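Setting up the tote lane

I put this part together after my third time doing it from memory and getting it wrong, so please read all of it once before you start moving things! It covers the Prastgate packing bench: the blue totes, the lane between them and the carton. Noelia Barrios taught me most of it.

1. Fetch your totes from the rack. We use the Sutard 2924 ones, and I like to check the rims with my thumb before I commit (a rough rim catches on sleeves, ask my cardigan).

2. Line them up end to end along the blue rail. Push the second one up until it's snug with the first.

3. Stand your carton on the other side of the lane, flaps up, leaving yourself a hand's width to reach past it.

Caution: keep fingers clear of the rail when you set a full tote down. Full ones can weigh 30 pounds, and they land harder than you expect. 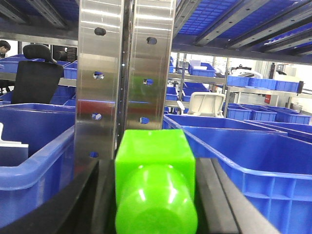
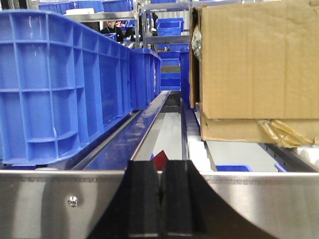
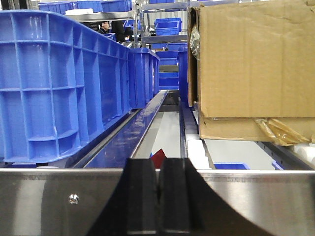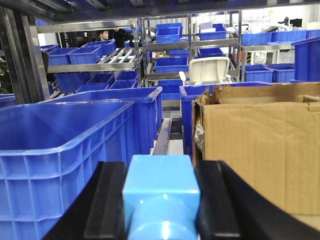 4. Work the near tote first and go item by item down the lane. Small flat things are the ones that get away from me, so I send those one at a time and wait till each is in the carton before I touch the next.

5. When the near tote's empty, slide it out toward you and bring the next one forward. Don't lift it over the carton, even if you're tall!

Note: if a carton has been opened and taped a few times already, retire it. Torn flaps won't hold a Chege label, and you'll be back redoing the whole order (I've done it, twice in one January afternoon).

6. Write the tote number on the Sistix sheet. Ours go up to 104, and number 49 is missing, so skip that line.

Changing over to the long cartons is in the next section, and you'll want the tape gun for that one.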